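Jeltus Daily Log – Set-up Guide
Section 3: Setting your delay timer

The delay timer is used by people who practice waiting before they do a checking or washing habit. Please make your practice plan together with your therapist first. Jeltus only measures the time and keeps your notes, it does not decide what you should practice.

Before you start, have ready:
– your phone, charged and with sound on
– the plan code from your therapist (clinics in the Fusbridge group print it on the first sheet)
– the name of one habit you want to delay

1. Open Jeltus and tap Timers, then New.
2. Type the name of the habit in your own words. Short names are better, for example "stove" or "front door". Long names are cut on the small screen.
3. Enter the plan code. If you only want to try the timer, enter 1623. This is the practice code and it saves nothing.
4. Choose the waiting time. The first setting is 2 minutes. You can change it later under Edit.
5. Choose the end signal: sound, vibration or none.
6. Tap Save. The timer is now shown on your start page.

Note: You can keep 3 timers at the same time. To add another one, you must first archive an old one. Archived timers keep all their notes.
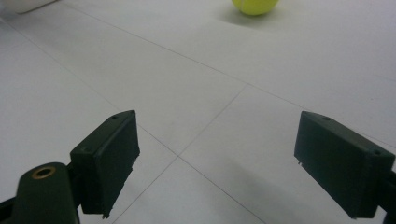

When you feel the urge, tap the timer one time. The screen asks "How strong is it now?" and you move the slider. Then put the phone away if you can. At the end signal the same question comes again, and you move the slider to the new value. Both values go to your log with the hour.

If you did the habit before the end, tap Stopped early. The entry is saved in the same color as the others, and your therapist sees it as a normal entry.

Caution: Do not set a timer for taking medicine, for eating, or for any safety step which your doctor told you to do at once.

Caution: Some users begin to check the log again and again. If this happens to you, go to Settings, then Log, and turn on Hide until visit. The log will stay closed until the date of your next appointment.

If the message "Error 854" is shown, the plan code has expired. Ask your clinic for a new one. Old entries are not lost.

Users of the Rorstead paper workbook can copy their older entries by hand, see Section 4.

Last changed: Friday, September 30, 2022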